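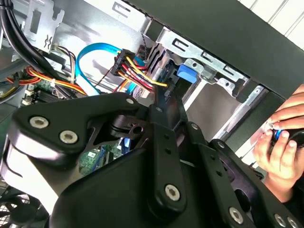 Page last changed: January 27, 2019

Bisdale Opens Purchasing Round for Robotic Computer Disassembly Cells

BISDALE – The Bisdale Equipment Reuse Center today announced the opening of a purchasing round for robotic work cells to assist its staff in taking apart desktop computers. The approved plan provides for 8 cells, to be installed in two stages, and sets out the terms on which suppliers will be asked to bid.

The Center receives desktop computers retired by schools, clinics and public offices in the region. Each case is opened at the bench, and drives, memory, power supplies and cables are sorted for reuse or recycling. Under the new plan, a robotic arm and a technician will share the bench. Cable handling and the final check of every drive bay will remain with the technician.

"Our budget has to cover the whole working life of this equipment," said Štefánia Koubek, director of the Center. "Bidders will be asked to price gripper parts, software support and training alongside the arm itself. An offer that lists only the purchase price will be returned."

Suppliers will be required to demonstrate their equipment on machines drawn from the Center's own stock. Desktop towers differ widely in the placement of drive cages, latches and connectors, and power and data cables often cross the parts that must be reached first.

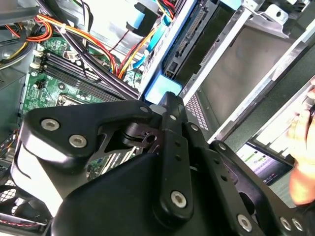 Each bidder will work through a set of 20 towers chosen by the Center, with no advance notice of makes or models. Results will count for 70 percent of the technical score. The remainder will be awarded for safety provisions at the shared bench, noise, and the time needed to change a worn finger or link.

The planning study behind the purchase was prepared by Jidel, an engineering consultancy, and reviewed by Haque, the Center's accounting firm. It recommends that the cells be bought outright and that maintenance be contracted separately for each stage. It also sets aside 600 hours of paid training for bench staff, to be completed before the second stage begins.

"Technicians took part in writing the requirements from the first draft," said Akosua Bonsu, head of bench operations. "They asked for clear access from the side of the case and a stop control within reach of either hand. Both are now mandatory items."

First-stage cells will be placed in the Brastum Hall workshop, where power and network connections are already budgeted. Delivery is planned for August. No staff positions will be removed under the plan.

Bid documents are available on written request from the Center's purchasing office. Questions from suppliers must also be submitted in writing, and all answers will be shared with every registered bidder.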